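Kitchen diary: masa, second batch
Posted 24th January by the Pruvside kitchen diary 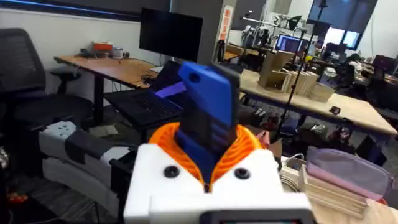

Blue gripper finger with orange spiral coupling, office chair behind.

Second attempt at corn tortillas from whole dried corn. The first batch cracked at the edges and never puffed. I put that down to undercooked kernels and too little water in the dough, so I changed both this time and kept everything else the same.

Corn: white field corn from Millivano, bought in July and kept in a sealed tub since. Sorted by hand for stones and broken kernels. Lime: food-grade calcium hydroxide, 10 g per kilo of corn. Used one kilo.

Dissolved the lime in cold water first, then added the corn and brought the pot up slowly. The skins turned yellow well before the boil. Last time I took it off the heat as soon as it simmered. This time I held it at a bare simmer for 70 minutes, lid on, stirring when I remembered. Probably should have stirred more; a few kernels stuck to the bottom and had to be scraped off. Turned off the heat and left the pot on the stove overnight.

Morning check: bit a kernel in half. Soft outside, small chalky dot in the middle. The dot is supposed to be there. In batch one it took up most of the kernel.

Rinsed 2 times, rubbing lightly. I left a little of the skin on, as the gum in it helps the dough hold together. In batch one I rubbed it all off under running water, and I now think that was a mistake as well. It means I changed three things and can't say which one mattered. Noted for next time.

Grinding is still the weak point. The Pikden hand mill does the job but needs two passes, and the plates have to be backed off for the first pass or the handle locks. Second pass with the plates tight, adding water by the spoonful. The dough came out a bit grainy, fine for tortillas, too rough for anything thinner. Total water added during grinding and kneading was 157 g. I weighed the jug before and after. Batch one got whatever felt right, and it felt wrong.

Rested the dough under a damp towel for half an hour. Test ball pressed flat between the palms: no cracks at the rim. Test ball from the same dough left out on the counter for the same time: cracked. Keep the towel on.

Pressed between two cut pieces of freezer bag. The press leaves one side thicker, near the hinge, so I turned each one halfway and pressed again lightly. Cast iron pan, medium-high, no oil. Short first side, longer second side, flip back and wait. Most of them puffed, some only on one half. The ones that stayed flat were the thick ones from before I started turning them in the press.

Flavor is much stronger than the bagged flour kind. Slight bitterness on the first few, gone once they had cooled down in the cloth. It may be leftover lime, so a third rinse might be worth trying, on its own, with no other change.

Ate them with black beans, pickled onion and the green chili sauce from Trịnh, which is sweeter than I'd like but was open. The leftover dough went in the fridge, wrapped tight. I expect it to be stiff tomorrow and will add water before pressing.

For batch three: same corn, same cook, third rinse. Clean the mill plates the same day. The dough dried in the grooves and took a stiff brush and a long soak to get out.

Last updated: 24 hours after posting

Contact | Copyright Pruvside kitchen diary | Back to top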